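Teleop in the simulated kitchen: wrist view only, or give people the room view too?

plustness_pat
22 May 2024
Hello all, I've been driving the arm by remote control in our Losumar sim and I've got 30 demos saved (very proud, my thumbs less so!). I only let myself look through the wrist view, as that's all the policy will get.
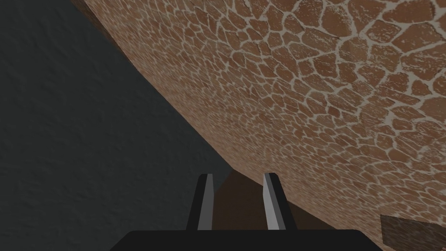 My worry is that I dawdle. I creep up, stop, have a think, creep a bit more, and I'm sure the robot will learn to dawdle too.

hitska
Oh, we've all been there! I'd trim the long pauses and keep the little corrections, they're gold. Our first set was 158 demos and the slow ones did us no harm once trimmed.
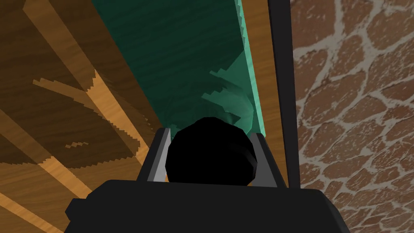 Do practise your grasps with the recorder off first, though. Seven or eight goes and your hands settle down nicely.

Ververidis
I'm going to disagree, kindly I hope. Give the driver the room view as well. People steer far more smoothly when they know where the arm is, and the policy never has to see it. 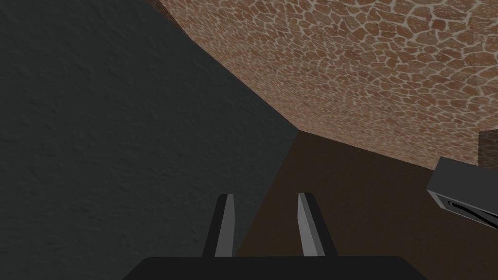 With the wrist alone you spend half your time working out which surface is which.

Areti Athanasiadis
Hmm, not for me. If the driver knows things the policy can't see, you're teaching moves it has no way of explaining to itself. I threw out 100 demos over exactly that, and I did sulk.
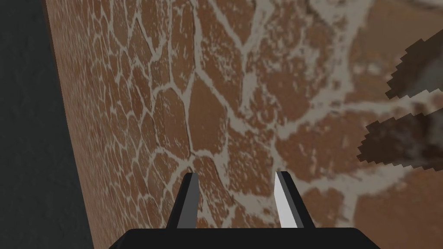
Slow the arm down near walls instead, and back off whenever the view is all texture.

plustness_pat
Thank you both, that's lovely of you. I'll record 7 each way tonight and report back.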